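Chapter 11
Sleep and the Working Day

Key terms: sleep debt, segmented sleep, shift, body clock, nap

In January, the sun rises in Edville well after most of the town's workers have left home. The first buses run in the dark, and the bakery on the main street has been open for two hours by the time the schools unlock their doors. For much of the year, people in a town like this wake up because a clock tells them to. This chapter looks at how that came to be the normal way of doing things, and at what it does to the people who live by it.

Sleep is often treated as a private matter, something that happens outside social life. Sociologists take a different view. When people sleep, how long they sleep, and who they share a room with all depend on work, housing, family size, and money. A night nurse and an office clerk may live on the same street and hardly ever be awake in their own homes at the same time.

Before the Factory Clock

In farming villages, the hours of work followed the light and the season. Summer days were long and hard, and winter days were shorter. Some historians argue that many people slept in two parts, with a quiet period of waking in the middle of the night. They used that time to pray, talk, or tend the fire. This pattern is called segmented sleep. Other historians doubt that it was as common as has been claimed, and we return to the argument in Section 2.

Mill work changed the timetable. The owners of the Clollby mill wanted every machine running at the same hour, and that meant every worker had to arrive at the same hour. Few families owned a clock, so the mill rang a bell. Pádraig Ó Briain, who started there as a boy, later wrote that he "learned the bell before the alphabet." His memoir is the main source for the case study at the end of this chapter.

The Bedroom as a Separate Place

A room used only for sleeping is a fairly recent idea for most families. In the mill cottages, the same room often served for cooking, eating, washing, and sleeping. Children shared beds, and lodgers on opposite shifts might use one bed in turn. 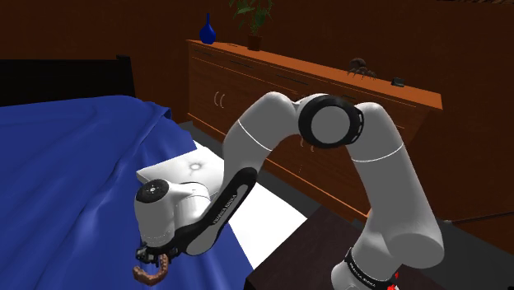 As wages rose and houses grew larger, parents and children began to sleep apart. Builders in Cotanow were advertising homes with "a chamber for each child" long before most local families could pay for one. The separate bedroom brought privacy - and with it new rules about bedtime, noise, and knocking on doors.

The Nic Giolla survey, which we use throughout this chapter, asked 3,109 adults about their sleep. Of these, 78 percent said they used an alarm on workdays. Section 1 begins with their answers and explains how the questions were worded.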